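two arm towel folder, build thread pt 4. workshop night, quick notes before I forget everything

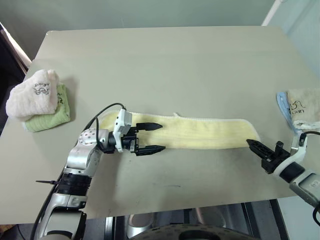 Flekico replied to part 3 asking why I don't just run one arm and save half the wiring. Says one gripper plus a fixed clamp folds fine.

fair question. tried it in January. clamp holds one end, arm drags the other over, and you get a fold. but then you have to get the thing OUT of the clamp and turn it. second arm was less work in the end, and way more fun

yellow towel is the one I keep going back to. long and thin, so both grippers can get near an end without the forearms fighting. the square ones are next, not ready for those

wrist camera cable, for the people who asked: leave slack. more than you think. mine was 9 inches and the connector popped out every time the wrist rolled past a certain point. redid it at 17, goes up in a loop now and it stays put

also zip tie it to the lower link and not the elbow. yes I still need to trim the tail on one. I know

code is still called Hileo bc I named the folder that the first night and now everything imports it. too late

grip numbers. I was closing way too hard. terry cloth squishes, so the motor never sees a clean stop and it just keeps pushing. now I close to a set width, wait, check current, close a hair more. slow but it doesnt chew the loops

the pointy fingers were a pain to get right. first print had flat tips and they'd skate along the table and shove the edge instead of getting under it. tapered with little teeth on the inside is the version that works. mostly

table height matters more than I wanted it to. shared bench at Plerivbridge gets moved all the time and the legs are not the same length anymore. off by a few mm and the fingers either miss the cloth or scrape. so step one every session is touch the table with each gripper and save the height. takes a minute. skipped it once and left a nice mark

994 logged tries so far. that's all of them, including the really dumb ones where I had left and right swapped in the config (37 of those before I noticed. thirty seven)

what goes wrong most, in order I guess: grabs two layers when I wanted one. grabs zero layers. grabs fine and then one arm lifts early and the whole thing twists

the early lift is a timing thing. each arm was on its own clock like a genius had set it up. both now wait on the same signal before going up - less twisting, not none

Anozie board is driving the left side only for now. right side is still on the old controller bc the new one is sitting in a box waiting on a connector I ordered in the wrong gender. reorder should land Friday

someone asked about cost, I'll do a parts list when both sides match. no point pricing half a robot

next up: get a corner grab working on the square towels, then the thin cloths, wich are going to be awful. they slide everywhere

ok bench is booked after me, packing up. part 5 when the connector shows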